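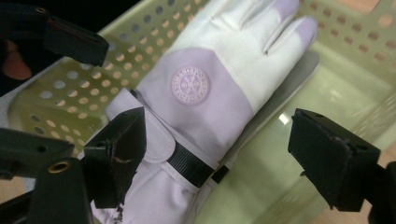
The glove line at our Heltham returns center is changing this spring, and we're excited about it! Starting in April, part of the sorting and pairing work will be shared with robots, and the skills they use are being taught right now by the people who already know the job. If you work with gloves every day, you know how much variety hides in one basket. A white and lavender golf glove with a closure tab and an elastic band at the wrist has to be picked up quite differently from a plain knit one, and your hands sort that out before you've thought about it. This page collects the questions we've heard most since the Wednesday meeting. If yours is missing, send it to Meifang Lei and we'll add it.

What exactly is being automated?

Three steps on the glove line: taking single gloves out of the baskets, laying them flat on the table, and putting matching pairs together. Inspection, repairs, grading and packing stay with people. So does anything that comes in knotted, torn or stuffed inside something else, which as you all know is a fair share of what Kollport sends us.

Will anyone lose their job?

No. The line has been short-handed for as long as most of us can remember, and the plan was built around the staff we have. Hours and base pay stay the same. What will change is the mix of tasks in a shift, with more time on inspection and repair and less time reaching into baskets.

Why do people have to show the robot how to do it?

Cloth is hard for machines! A box has the same shape every time you see it, but a glove can land folded, twisted, half inside out or with its cuff tucked under. Nobody could write down a rule for every one of those. So you take a hand-held gripper with a camera on it and do the task the way you normally would, and the system learns from many recordings of people doing it well. Each one is called a demonstration.

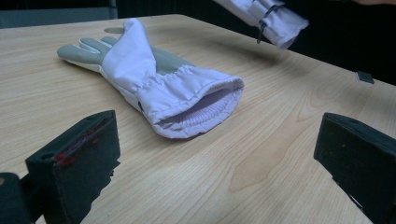 The variety in those recordings matters more than speed. If a glove slips, pick it up again and keep going. Slips are useful, because the robot will have them too and needs to have seen what a person does next.

How many demonstrations do we need?

The first goal was 1000, and the two shifts passed it well ahead of plan. We're now at 2477. Jianguo Jiang, who keeps the tally on the board by the break room, would like it known that 215 of those came from a single night shift – he will happily tell you which one.

Do I have to take part?

No, sign-up is voluntary. Recording sessions count as regular paid time and come out of your normal shift, never your breaks. If you try it and don't like it, tell your lead and you'll go back on the regular rotation the same day.

Does the camera record me?

It points at the work, so your hands may show up now and then. There is no sound. Recordings are stored by session number in Gruveo, our recording system, with no names attached, and they are not used to measure how fast anyone works. That last part is written into the agreement, and you can ask Meifang for a copy.

Is the gripper tiring to use?

It can be at first. Most people grip it too tightly in the first few sessions and feel it in the forearm. Sessions are limited to 40 minutes, and you can stop sooner. Keep your elbow close to your side, swap hands if that's comfortable, and ask for the lighter handle if your hands are small. We have two and are getting more.

How should I set up the table?

Lay out a few gloves, of one kind or mixed, and change their angle and position between takes. Don't tidy them first. Leave cuffs bunched up if that's how they came out of the basket.
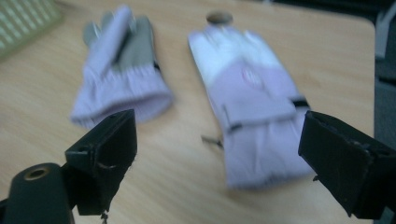 Two gloves side by side on the table, with the gripper open.

What new jobs will there be?

We're training line leads for the robot stations, and every one of those spots will be filled from inside. The course is taught by Zheng, the same training company that did our forklift refreshers, and it needs no computer background. You'll learn how to restart a station, clear a stuck glove, and spot when the robot is pairing badly and needs more demonstrations.

What happens when the robot gets it wrong?

It will, especially early on. Mismatched pairs go back into the basket and you press the yellow button, which saves the last few seconds for review. Nobody is written up for a robot's mistakes. In our first trial it handled 2606 gloves, and the ones it struggled with were a great guide to what we should record next.

Can I come and watch?

Please do! The station is open to all shifts from 2 to 3 p.m. on Wednesday. Bring an odd glove from home if you have one.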